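딜토우 보드게임 모임 11월 정기모임 회의록

일시: 2019년 11월 30일, 낮 두 시부터 다섯 시 좀 넘어서까지
장소: 늘 모이던 2층 방 (난로 옆자리 쟁탈전 있었음)
기록: 이번 달 서기

안녕하세요! 이번 달 서기입니다. 지난번 회의록이 너무 딱딱하다는 말이 있어서 이번에는 제 마음대로 편하게 써 보려고 합니다. 혹시 제가 잘못 들은 부분이 있으면 게시판 댓글로 달아 주세요. 글씨가 엉망인 수첩을 보고 옮기는 거라 틀린 데가 분명히 있을 겁니다. 귤 드신 분들은 껍질을 좀 가져가 주세요, 제 가방에서 나왔어요.

1. 지난 회의록 확인

8월 회의록부터 봤습니다. 9월과 10월은 모임은 했는데 회의는 안 했으니까요 (게임만 하고 헤어졌다는 뜻입니다). 8월에 하기로 했던 것 중에 선반 고치기는 끝났고, 대여 장부 새로 만들기는 아직입니다. 장부는 제가 하겠다고 손을 들었던 기억이 나는데 회의록에도 그렇게 적혀 있더라고요. 빼도 박도 못하게 됐습니다. 다음 모임 전까지 꼭 만들어 올게요.

8월 회의록에 '네스탄스 확장판 구입 보류'라고 적힌 부분은 '기본판부터 수리한 뒤 다시 논의'로 고치기로 했습니다. 그때 계셨던 분들 기억이 다 같아서 금방 넘어갔어요.

2. 게임 목록 정리

이게 제일 오래 걸렸습니다. 목록을 처음부터 끝까지 읽었거든요. 지금 우리 모임이 가진 게임은 전부 253개입니다. 저는 많아야 이백 개라고 우겼는데 완전히 틀렸어요. 작은 카드 게임을 따로 세니까 확 늘더라고요.

그중에 구성물이 빠진 게 13개 있습니다. 대부분은 주사위나 나무 말 한두 개라서 다른 걸로 대신 쓰면 되는데, 브렐라드는 규칙서가 통째로 없어요. 출판사 홈페이지에서 내려받을 수 있는지 제가 찾아보기로 했고, 없으면 집에 같은 게임을 갖고 계신 분이 복사해 주시기로 했습니다. 다만 그 댁 규칙서에는 커피를 쏟은 자국이 있다고 하니 점수 계산 쪽은 각오하셔야 합니다.

네스탄스 기본판은 말판 접히는 부분이 찢어져서 테이프로 붙여 놓은 상태예요. 투명 테이프는 시간이 지나면 누렇게 된다고 제본용 천 테이프로 다시 붙이자는 의견이 나왔습니다. 저도 찬성! 뒷면에만 붙이기로 했고요. 앞면까지 붙이면 항구 두 군데 이름이 안 보인대요.

아무도 안 빌려 가는 게임을 어떻게 할지도 얘기했습니다. 나눔 행사에 내놓자는 쪽과 그래도 두자는 쪽이 팽팽했는데, 일단 3년 동안 대여 기록이 없는 것만 따로 상자에 모으기로 했어요. 버리는 게 아니고 모으기만 하는 겁니다. 혹시 "그건 안 돼!" 싶은 게임이 있으면 다음 모임까지 말씀해 주세요. 저는 벌써 하나 빼 달라고 했습니다. 혼자만 좋아하는 경매 게임이 있어서요.

3. 회비와 지출

새해 회비는 그대로 가기로 했습니다. 올리자는 말도 잠깐 나왔는데 통장에 여유가 있어서 굳이 그럴 필요가 없겠더라고요. 카드 보호 비닐을 70묶음 샀고, 크기가 세 종류입니다. 제일 작은 크기는 벌써 거의 다 썼어요. 다음번에는 작은 걸 더 많이 사야 합니다. 큰 건 쓸 데가 별로 없어서 한동안 안 사도 되고요.

비닐 씌우는 일은 다 같이 하면 금방인데 혼자 하면 정말 끝이 안 나거든요. 그래서 12월 모임 때 처음 삼십 분은 비닐 씌우기 시간으로 쓰기로 했습니다. 일찍 오시는 분께는 코코아를 드립니다 (마시멜로도 있어요!).

방 사용료는 지난달 것까지 다 냈습니다. 영수증은 장부 봉투에 넣어 뒀어요. 난로 등유값을 따로 받는다는 얘기가 있어서 물어봤는데, 겨울에는 사용료에 들어 있다고 합니다. 다행이에요.

4. 겨울 하루 종일 게임하는 날

드디어 재미있는 안건! 해마다 하는 '종일 게임날'을 1월에 하기로 했습니다. 날짜는 방 예약 사정을 보고 정할 거고요, 아침 열 시에 문을 엽니다. 작년에는 너무 늦게 시작해서 큰 게임 하나 하고 나니까 밤이었잖아요. 저는 그때 네 시간 동안 양만 키우다가 꼴찌를 했습니다. 아직도 억울해요.

탁자는 모두 7개를 펴기로 했습니다. 창가 쪽 둘은 긴 게임용, 문 옆은 처음 오시는 분들과 짧은 게임을 하는 자리, 나머지는 그때그때 정합니다. 문 옆자리는 춥다는 의견이 있어서 문틈에 담요를 말아 두기로 했고요. 설명 맡으실 분은 게시판에 '이 게임 설명할 수 있음' 하고 적어 주세요. 저는 메켈레를 맡겠습니다. 핀란드식 농장 게임인데 (정확히는 농장보다 사우나를 더 많이 짓게 됩니다) 규칙은 쉬운데 설명하기가 이상하게 어려워요. 지난번에 설명하다가 장작 규칙을 빼먹어서 세 바퀴째에 다시 시작한 적이 있죠. 이번에는 종이에 적어서 읽겠습니다.

점심은 각자 싸 오는 걸로 했습니다. 단, 손에 묻는 과자는 게임 탁자에서 금지! 작년에도 정한 건데 카드에서 아직 치즈 냄새가 나는 덱이 있습니다. 범인은 안 찾기로 했고요. 저녁은 남는 사람끼리 국수를 시키자는 말이 나와서 다들 고개를 끄덕였는데, 어느 집에서 시킬지로 십 분을 썼습니다. 결론은 안 났어요.

5. 탁자 배치와 조명

종일 게임날 얘기가 자연스럽게 탁자 얘기로 넘어갔습니다. 지금 쓰는 탁자는 상판이 반들반들해서 카드를 집기가 힘들고, 전등이 비치면 눈이 부셔요. 특히 검은 카드를 쓰는 게임은 고개를 이리저리 돌려야 글씨가 보입니다. 그래서 탁자마다 천을 깔자는 제안이 나왔습니다. 색은 너무 진하지 않은 걸로요. 초록색 천이 좋다는 분도 계셨는데, 초록 말이 천에 묻혀서 안 보인 적이 있다는 반론에 바로 철회하셨습니다. 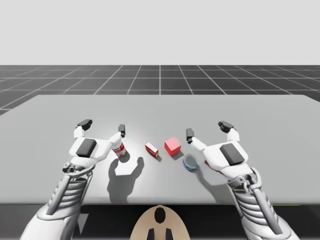

천 두께도 중요합니다. 얇은 건 자꾸 밀려서 말판이 같이 움직여요. 카드놀이용 두꺼운 깔개는 좋긴 한데 값이 꽤 하니까 우선 두 장만 사서 긴 게임용 탁자에 깔아 보고, 괜찮으면 봄에 더 사기로 했습니다. 나머지 탁자에는 집에 남는 식탁보를 가져오기로 했어요. 저희 집에는 딸기 무늬가 있는데 괜찮을까요? 말이 안 보일 것 같으면 뒤집어서 깔면 되니까 일단 가져오겠습니다.

조명은 우리가 마음대로 못 바꾸니까 창가 쪽 전등 하나만 끄고 집에서 쓰는 스탠드를 가져와 보기로 했습니다. 멀티탭이 필요한데 긴 게 없대요. 혹시 3미터 넘는 것 있으신 분은 연락 주세요.

6. 새로 오시는 분들 맞이하기

요즘 게시판 보고 찾아오시는 분이 조금씩 생겼는데, 처음 오면 어디 앉아야 할지 몰라서 서성이게 된다는 얘기가 나왔습니다. 저도 처음에 왔을 때 외투도 못 벗고 이십 분을 서 있었거든요! 그래서 앞으로는 먼저 온 사람이 꼭 인사하고, 처음 하는 게임은 너무 길지 않은 걸로 고르기로 했습니다. 첫날부터 브렐라드를 꺼내는 건 금지입니다. (규칙서도 없고요.)

이름표를 달자는 의견도 있었는데 찬성 반, 어색하다는 의견 반이어서 종일 게임날에만 한번 해 보기로 했습니다. 이름 대신 좋아하는 게임을 써도 된답니다.

7. 기타

빌려 간 게임은 제발 고무줄로 묶지 말아 주세요. 상자 모서리가 눌립니다. 십자로 묶는 넓은 띠가 선반 맨 아래 통에 있으니 그걸 쓰시면 돼요.

모래시계 하나가 어느 게임 것인지 모르겠습니다. 파란 모래이고, 뒤집어 보니 1분이 조금 안 됩니다. 짐작 가시는 분은 댓글 주세요.

대여 기간을 2주에서 3주로 늘리자는 제안은 다음 회의로 넘겼습니다. 다섯 시가 다 돼서 다들 게임하고 싶은 얼굴이었어요.

다음 모임까지 할 일

대여 장부 새로 만들기: 저
브렐라드 규칙서 찾기: 저 (왜 다 저죠?)
네스탄스 말판 천 테이프로 수리: 공구함 담당
두꺼운 깔개 두 장 구입: 회비 담당
1월 방 예약 알아보기: 지난달 서기
멀티탭과 식탁보: 있으신 분 모두

회의 끝나고 짧은 게임 두 판을 했고, 저는 한 판 이겼습니다. 회의록에 꼭 적어 달라고 제가 저한테 부탁했어요. 다음 모임은 12월 둘째 주, 같은 방, 같은 시간입니다. 비닐 씌우실 분들은 삼십 분 일찍 오세요!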